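How a Two-Armed Robot Learns a Small Job

The robotics class at Thibodeaux teaches a robot to handle small things on a table. The robot has two arms. Each arm ends in a gripper with black fingers.
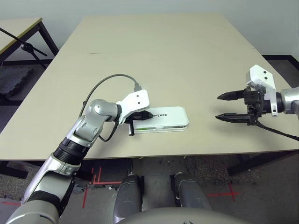

How does a robot learn to grip?
It copies. A student moves the arms through the job, and the computer saves every joint angle. The class has saved 371 tries.

A case with a lid is harder than a flat block – the lid moves when it is touched.
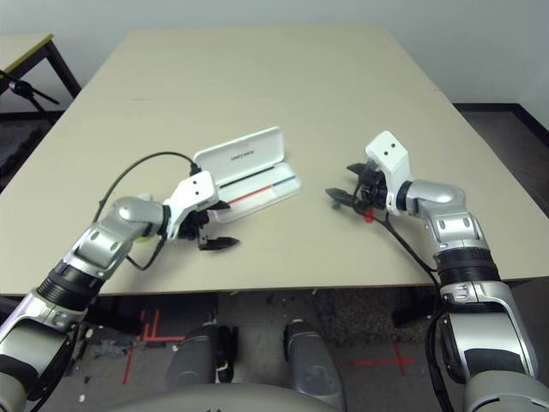
Each try is then checked by a student. Tries with mistakes get a label, and 29 have one so far. Next the computer looks for what the good tries share.

Birdie Blackwood keeps the class log and wants 2,000 tries by the end of the project. 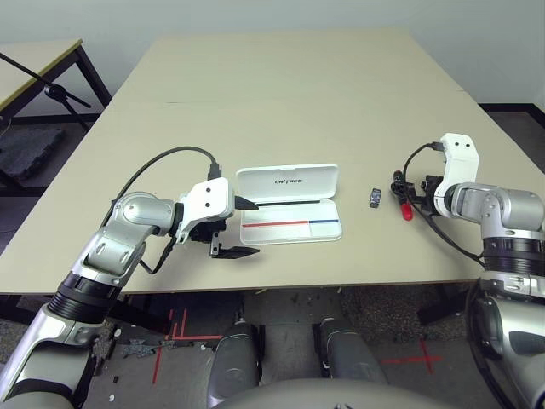 Tavion Ridgeway would prefer 20 very careful ones to a hundred quick ones. The class will test both ways in March.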